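Dovstead Kitchen Words: a small collection of household vocabulary

Updated May 28, 2018

What's in it

Dovstead Kitchen Words is a list of 1468 words and phrases that people use for everyday things in the kitchen, with notes on where each one was heard. It began as a notebook page on all the names for the end of a loaf, and it grew! There are so many lovely ones in here (we are very fond of "nobby").

The list comes as 2 plain text files. words.txt holds the entries, one to a line, and places.txt holds the towns and villages. Open them in anything you like. 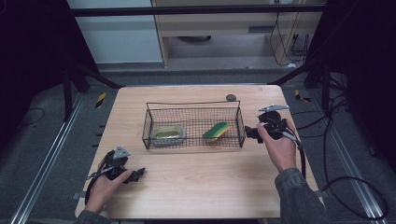 3 min read

Each line in words.txt has the word, its meaning, a place code and a spelling note, split by tabs. Where a word has only ever been spoken to us we spelt it as it sounded, so please be kind about the vowels. Washing-up words get a good long run near the end: scourer, scrubber, sponge, dishcloth, and plenty of local names for the cloth you dry with.

Where the words came from

Most were gathered in and near Dovstead, and a smaller batch came from the Hegarty letters, a bundle of family post full of recipes and grumbling about ovens. The Wavach entries were added last and still need a second read.

Known gaps

Baking is covered far better than frying. Place codes starting with X mean we lost the slip of paper.

Using it

Take it, share it, print it, put it in a quiz. If you change the entries, please rename your copy. The sorting script is borrowed from Trerasano, our older list of garden words, and it still calls every entry a "plant" in its messages.

Next version: July, with more teapots.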